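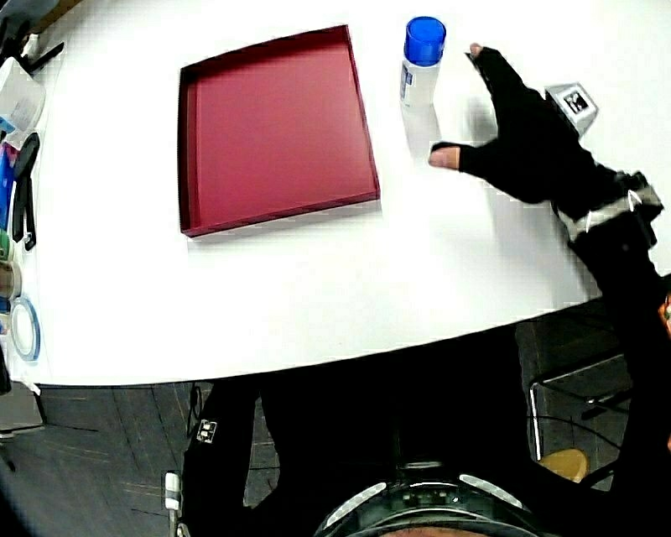 Bottle-to-tray task, approach phase. Marker cube on the back of the glove, tray to the left of the bottle.

Recording hand demonstrations for the bottle-to-tray task
Skunska student robotics project, team guide, page 2
Last revised August 2023

This page covers recording one set of demonstrations for the bottle-to-tray task. It assumes the cameras are calibrated and the Mirani capture program is installed on the station computer. Calibration is on page 1. Training the policy is on page 3.

A full set is 80 demonstrations by a single operator. Two operators can split a set only if each one starts a new session file, as the hand scale is stored per session and not per clip.

What goes on the table

Shallow red tray, empty
Small plastic bottle with blue cap, closed
Nothing else inside the work area. Tape, scissors and boxes can stay at the table edge if they do not come between the glove and a camera.

1. Fit the glove

Use the black fingerless glove and wear dark sleeves. Pull the glove down until the thumb tip is fully exposed. Fasten the wrist strap over the sleeve, snug enough that it does not turn when you rotate your forearm.

Check the cube on the back of the glove. It should not rock when pushed with a finger. A cube that moves a few millimeters during a clip produces a wrist track that looks fine in the preview and fails in replay. If it rocks, remount it and repeat the hand scale step before recording.

Do not touch the printed faces. Skin oil makes them shiny, and the detector drops frames under the overhead light.

2. Set the hand scale

In Mirani, open Session, then Hand Scale. Hold the hand open over the table, palm down, and stay still until the bar fills. Close it to a fist and wait again. The program writes both poses to the session file. If either one is rejected, the cube was probably turned away from the camera.

3. Place the objects

Put the tray on the left half of the work area and stand the bottle to the right of it. Leave a gap wide enough for the thumb to pass between them.

Change the tray angle by a small amount between clips, and move the bottle too. The first set we recorded in October used a single layout throughout, and the policy trained on it missed the bottle whenever the tray was rotated.

4. Record the approach

Start the clip with the hand outside the work area, then come in from the right. Open the hand before it reaches the bottle, with the thumb toward the tray side and the fingers on the far side.

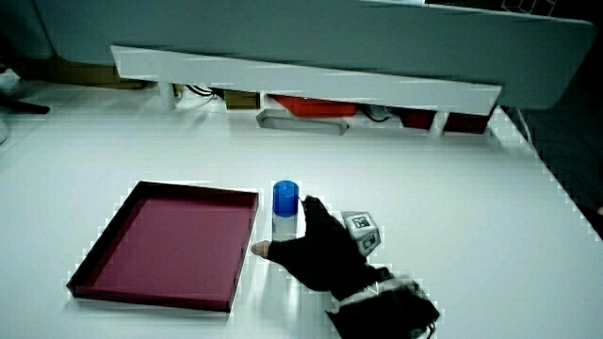
Keep the wrist angled so that at least one cube face stays readable for the whole reach. Two faces are better, and the solver is noticeably steadier with them. The usual error is rolling the palm down at the last moment, which hides the face the camera was tracking.

Move at a steady pace – slower than you would at home, without stopping. Pauses get copied by the policy.

5. Grasp, move, release

Close on the body of the bottle, below the cap. Lift it clear of the tray wall, carry it across, and set it down upright inside the tray. Open the hand fully before backing away. If the bottle tips over, finish the motion, then mark the clip as failed. Failed clips are kept in their own folder and do not count toward the set.

6. Check the clip

Each clip should come out at around 3000 frames. Clips under 2430 frames are rejected on import, usually because recording was stopped before the hand left the work area. Step through the preview and look for gaps in the wrist track. A short gap during the carry can be interpolated. A gap during the grasp cannot, and the clip has to be recorded again.

7. Export

Export with the Jondier preset and leave smoothing off. Copy the session file along with the clips, or the importer will fall back to the default hand size.

Write the operator's initials and the glove size in the log sheet before you close the program.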